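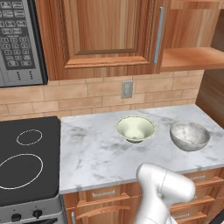 Küche, Mikrowelle und Oberschrank mit senkrechtem Stangengriff

Zwischenbericht zum Vorhaben »Feuchte und Luftwechsel im Bestand Jemcombe«
Zuwendungsgeber: Akarard-Stiftung
Berichtszeitraum: bis einschließlich August
Projektleitung: Rowena Javier, Ingenieurbüro Javier

1. Stand des Vorhabens

Das Vorhaben untersucht, wie sich der Austausch der Fenster in der Siedlung Jemcombe auf die relative Raumluftfeuchte und den Luftwechsel in den Wohnungen auswirkt. Grundlage ist der bewilligte Arbeitsplan mit sechs Arbeitspaketen. Abgeschlossen sind die Arbeitspakete 1 (Bestandsaufnahme), 2 (Messkonzept) und 3 (Installation). Arbeitspaket 4 (Dauermessung) läuft planmäßig. Mit der Auswertung wurde in reduziertem Umfang begonnen, der Leitfaden für die Hausverwaltung liegt als Gliederung vor.

Gegenüber dem letzten Bericht hat sich die Reihenfolge zweier Teilaufgaben geändert. Die Dichtheitsmessung der Gebäudehülle wurde vorgezogen und die Befragung der Mietparteien auf die Heizperiode verschoben. Die Änderung ist mit dem Zuwendungsgeber abgestimmt und kostenneutral.

2. Messkonzept und Datenlage

Erfasst werden Lufttemperatur, relative Feuchte und Kohlendioxidgehalt, in ausgewählten Räumen zusätzlich die Oberflächentemperatur an der Innenseite der Außenwand. Als Datenlogger kommt das System Aveo zum Einsatz. Die Geräte speichern lokal und übertragen einmal täglich um 3 Uhr an den Projektserver. Fällt die Übertragung aus, bleibt der Datensatz im Gerät erhalten und wird beim nächsten Kontakt nachgeliefert.

Bis zum Stichtag liegen fast 1.780 auswertbare Messtage vor, gezählt je Wohnung. Nicht enthalten sind Tage mit Lücken in der Feuchtemessung sowie die Einschwingphase unmittelbar nach der Installation. Die Lücken konzentrieren sich auf das oberste Geschoss des nördlichen Baukörpers. Ursache ist die schwache Funkverbindung zum Empfänger im Treppenhaus. Der Empfänger wurde im August versetzt; seither sind dort keine weiteren Ausfälle aufgetreten.

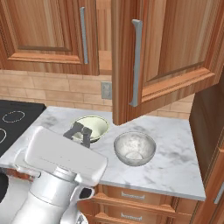

Die Platzierung der Fühler folgt einem einheitlichen Schema. Im Wohn- und Schlafraum sitzen sie auf Kopfhöhe an einer Innenwand, mit Abstand zu Heizkörper und Fensterlaibung. In der Küche ist dieses Schema nur eingeschränkt anwendbar. Kochdampf, Abwärme von Geräten und die Möblierung der Wände führen auf kurzer Strecke zu deutlichen Unterschieden. Für jede Küche wurde deshalb die Lage des Fühlers einzeln festgelegt und im Messstellenblatt dokumentiert. Vergleiche zwischen Küchen verschiedener Wohnungen sind nur unter Berücksichtigung dieser Angaben zulässig.

Die Kalibrierung der Feuchtefühler erfolgte vor dem Einbau gegen gesättigte Salzlösungen. Eine Wiederholung ist nach Ende der Heizperiode vorgesehen. Geräte, deren Abweichung dann außerhalb der vereinbarten Toleranz liegt, werden rückwirkend korrigiert oder aus der Auswertung genommen.

3. Vorläufige Ergebnisse

Die folgenden Aussagen beziehen sich auf die Übergangszeit und den Sommer. Für die Beurteilung des Schimmelrisikos ist die Heizperiode maßgebend, die noch aussteht.

Der nutzerunabhängige Luftwechsel ist nach dem Fenstertausch erwartungsgemäß gesunken. Die Dichtheitsmessung zeigt, dass die verbliebenen Leckagen vor allem an Rollladenkästen, Installationsschächten und am Anschluss der Wohnungseingangstüren liegen. Die neuen Fenster selbst tragen kaum noch bei. Bei den Schächten besteht Abstimmungsbedarf mit der Hausverwaltung, da die Abschottung auch den Brandschutz betrifft.

In den Schlafräumen steigt der Kohlendioxidgehalt während der Nacht gleichmäßig an, sofern Fenster und Tür geschlossen bleiben. Bei gekipptem Fenster ist der Verlauf flacher, hängt aber stark von der Windrichtung ab. Die Feuchte folgt diesem Muster mit geringerer Ausprägung – ein Teil wird offenbar von Putz, Textilien und Möbeln gepuffert.

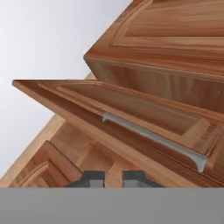 Oberschrank mit profilierter Rahmentür, Schrägansicht

Für den Einfluss der Möblierung wurde eine Nebenrechnung durchgeführt. Geschlossene Schrankkörper vor einer Außenwand mindern den Wärmeübergang zur Raumluft und senken damit die Oberflächentemperatur der Wand hinter dem Möbel. Die Rechnung wurde stationär und zweidimensional geführt, mit Varianten für den Wandabstand und für eine Belüftung von unten. Der Wandabstand wirkt in allen Varianten stärker als die Ausführung der Rückwand. Hängeschränke ohne Abstand stellen rechnerisch den ungünstigsten Fall dar, insbesondere in Gebäudeecken. Eine Bestätigung durch Messung steht aus. Vier zusätzliche Oberflächenfühler sind hierfür beschafft.
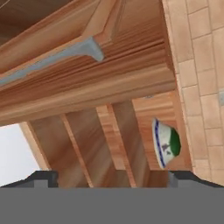 Oberschrank von unten, Tür mit hellgrauem Griff

4. Abweichungen und Risiken

a) Zugang zu Wohnungen. In einzelnen Fällen konnten vereinbarte Termine nicht gehalten werden. Die Nachholtermine liegen in den Nachmittagsstunden und sind im Zeitplan berücksichtigt.

b) Mieterwechsel. Bei einem Wechsel der Mietpartei erlischt die Einwilligung zur Messung. Die Messreihe wird dann beendet und nach neuer Einwilligung unter einer eigenen Kennung fortgesetzt. Eine Zusammenführung beider Reihen findet nicht statt.

c) Wetterdaten. Die Station auf dem Dach des südlichen Baukörpers lieferte zeitweise unplausible Windgeschwindigkeiten. Der Geber wurde getauscht. Für den betroffenen Zeitraum wird mit Daten einer benachbarten Station gearbeitet, was die Aussagen zum windbedingten Luftwechsel einschränkt.

5. Mittelverwendung

Die Ausgaben für Messtechnik liegen im bewilligten Rahmen. Die Personalausgaben bleiben bisher unter dem Ansatz, weil die Befragung verschoben wurde – der Betrag wird im kommenden Berichtszeitraum abfließen. Eine Umwidmung zwischen den Ausgabenarten wird nicht beantragt. Der zahlenmäßige Nachweis ist als Anlage beigefügt.

6. Nächste Schritte

Einbau der zusätzlichen Oberflächenfühler vor Beginn der Heizperiode.
Durchführung der Befragung mit dem überarbeiteten Fragebogen.
Abstimmung mit der Hausverwaltung zur Abschottung der Schächte.
Erste Auswertung der Winterdaten und Abgleich mit der Nebenrechnung aus Abschnitt 3.

Rückfragen zu diesem Bericht bitte an Rowena Javier, Ingenieurbüro Javier.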